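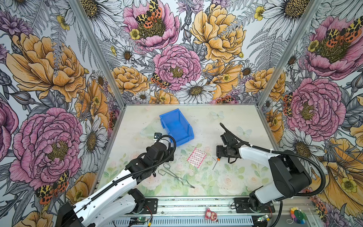
Why does a dog that walks nicely in the yard start pulling the minute you reach the sidewalk?

Because the sidewalk pays better. Out there every step forward on a tight leash gets your dog closer to a smell, a squirrel or another dog, and your yard just can't compete with that.

I learned this with a hound mix called Mocanu, who weighed more than I'd like to admit and once towed me the whole length of Flumgate Road in my slippers. I'd bought a front-clip harness, I'd read the leaflet (twice!), and I figured the harness would do the teaching for me. It didn't. It made him easier to hold on to, and I was glad of it, but he still leaned into it like a sled dog. So in this chapter we'll talk about equipment first, and then spend most of our time on what you do with your feet, your hands and a pocket full of chicken.

You should have finished the name game from Chapter 3 before you start. If your dog doesn't look up when you say his name in the kitchen, go back and play it a few more days. I'll wait.

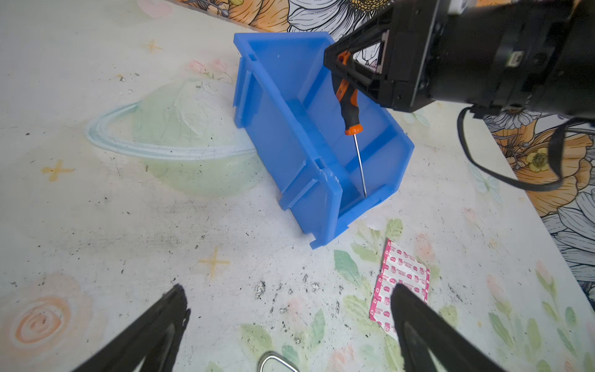 9.1 Picking a leash and harness

I like a plain flat leash, six feet long, with a clip you can work with cold fingers. Retractable leashes keep a little tension on the line all the time, and a little tension is exactly what we're trying to get rid of, so leave yours in the closet for now.

For the harness, check the fit behind the front legs. You want two fingers to slide under the strap. Walk your dog around the living room and watch his shoulders. If he's taking short, choppy steps, the chest strap is sitting too low, so move it up a notch and look again.

Put the harness on at dinner time for the first few days and take it off when the bowl is empty. Dogs who duck away from the harness usually come around pretty fast once it means food! We'll clip on the leash in 9.2, still indoors, and practice standing still together before anybody goes near the front door.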